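Apr 30, 2023

Second morning with the harbour picture, the one catalogued as Skundale Roads, Fishing Fleet Returning.

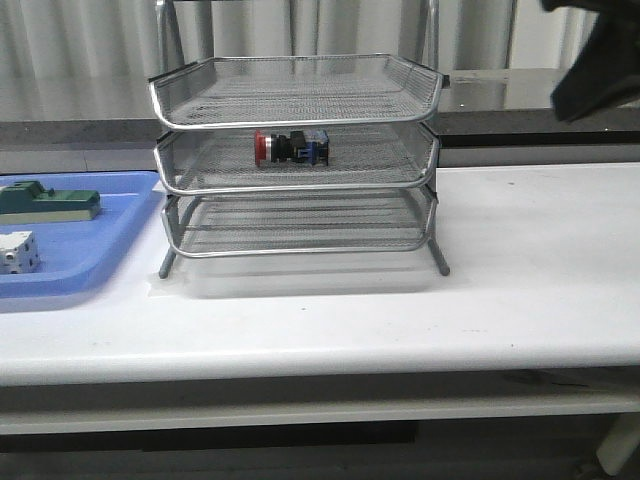
Heather Urquhart thinks the date on the label is ten years too early. Her reason is the steam tug at right, which carries its funnel well forward of the paddle box, and she has not seen that arrangement in any local picture before the 1870s. I had been looking at the luggers and had hardly noticed the tug.

Went back to it with the lamp after lunch. The smoke is painted over the finished sky, so the tug could be a later addition. The water under it is thinner and greyer than the rest. If so, the label may be right for the fleet and wrong for the tug – awkward to put in a catalogue entry.

Read Moncrieff's letters until four. He mentions a harbour canvas sold in November for 117 pounds, no title given. Nothing on a tug. Page 360 of the bound volume is missing.

Signature at lower left is in a browner colour than I remembered. Asked Venkatesh Menon for the infrared – he can't fit it in this week.

Entry stands at 670 words and needs cutting. Rain all afternoon. Left the date as it is for now, with a query in the margin.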